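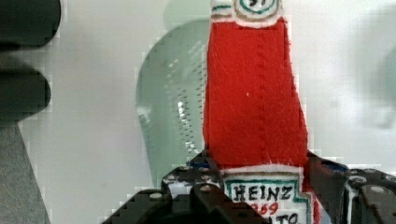
Research > Working Papers > Consumption and Households

November
Drestell Working Papers, by the Sutherland Household Survey Group

3.2 Homemade play food and shop-bought sets

Households in Pistlow and Wededlow were asked to list every play food item kept in the home and to say how each one was obtained. The final list holds 1,992 items from 137 households. Items that came as part of a boxed set were entered one by one, so a large set can weigh heavily in the totals for a single home.

Homemade items were mostly felt or knitted. Parents who sewed them tended to copy packaged goods from their own kitchens – sauce bottles, milk cartons, cereal boxes – while boxed sets leaned toward fruit, bread and eggs. We coded an item as "packaged" if it had a label of any kind, sewn or drawn.

Figure 2. A felt ketchup bottle in red, with a pale label at the top bearing a "57" and a line of stitching down the body.

Labels caused some trouble in coding. A few parents had copied a label closely, others had kept only a color or a number. Two coders worked separately and then compared their sheets, and any item they still disagreed on was entered as "unclear" and left out of the comparison by type.

Homemade items were also more likely to have been repaired. Parents in Wededlow often named a grandparent as the maker, and those items were seldom given away when a child outgrew them. Shop-bought sets were passed on more freely, usually with pieces missing. Section 3.3 takes up storage and loss.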